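Salatton Bin Liners, light blue, small room size

Home > Household > Bags and liners > Salatton

In stock. Ships from the Sketamby warehouse, order before 8 am for same day.

Thin blue liners for the small bins around the house. Living room, bedroom, bathroom, next to the desk. Not a kitchen trash bag, please don't buy these for the kitchen and then write to us. We have the Hägglund for that (heavier, drawstring, see the other page).

What you get
- Pack of 13, or the bulk carton of 3,000 for offices and rentals
- Light blue, see-through when opened out
- Straight top, no drawstring, no handles
- No scent. We tried a lemon one, returns were bad, it's gone
- Flat folded, not on a roll

Sizing
Measure round the rim of the bin, not the height. Most people measure the height. If the rim is wider than the liner it will split at the side seam and thats not a fault. Round bins and square bins both fine. Oval ones usually OK but leave more over the edge.

How to put one in
Shake it once. Find the open end (rub the top between finger and thumb if it sticks, damp fingers help). Hold both sides of the top apart, lower it in, fold the extra over the rim, push the bottom down with your hand to let the air out. Done. Takes longer to type than to do.
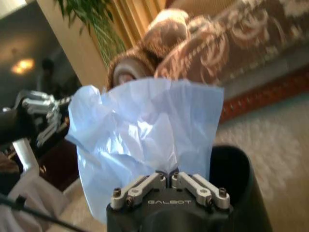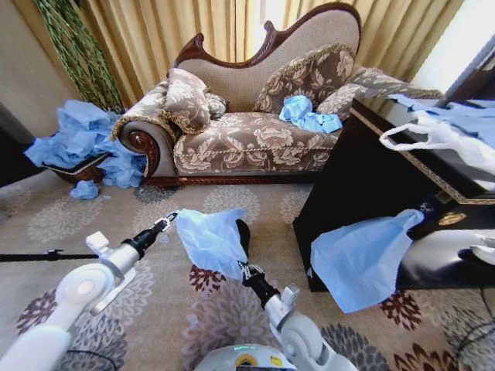

Light blue plastic, living room with the patterned upholstery.

Page text and product notes
Salatton product desk, household goods

Color
More than one customer has asked if the blue is darker in real life. It's pale. Against a beige carpet or a cream cushion it shows up fine, against a black bin it looks a bit lighter again. Folded in the pack it looks darker, that's just the layers. White is a separate item number, do not mix them up at checkout, we pack what the order says.

They crinkle. It's a thin film, it will crease and bunch when you pull out a few at once, and a pile of opened ones takes up a surprising amount of room. Smooth flat and fold in thirds if you want them back in a drawer. Or stuff them in a basket, works too.

Good for
- Paper, tissues, wrappers, dry stuff
- Shoes in a suitcase
- Covering a cushion for a short while when you're dusting above it

Not good for
- Anything hot
- Broken glass
- Wet food, coffee grounds
- Storing pillows or fabric long term, use the Vilto storage bags, they close properly

Safety
Keep away from babies and small children. Suffocation risk. Don't leave opened liners lying on sofas, beds or the floor where kids or pets can get at them. Also a slip hazard on hard floors.

Storage
Dry cupboard, out of the sun. Film goes brittle if it sits on a windowsill all summer, had a batch come back in July that had done exactly this.

Bulk carton
Carton of 3,000 goes by pallet carrier, not parcel. Someone has to be there to sign. Orders over 2,000 packs, email the desk first so we can check stock, the website counter lags behind.

Returns
Unopened packs only. Opened packs if there is a real fault (seam open, holes), send a photo and the code of the pack. Code is on the back flap near teh fold.

Related: Hägglund kitchen bags with drawstring / Vilto storage bags / Salatton liners in white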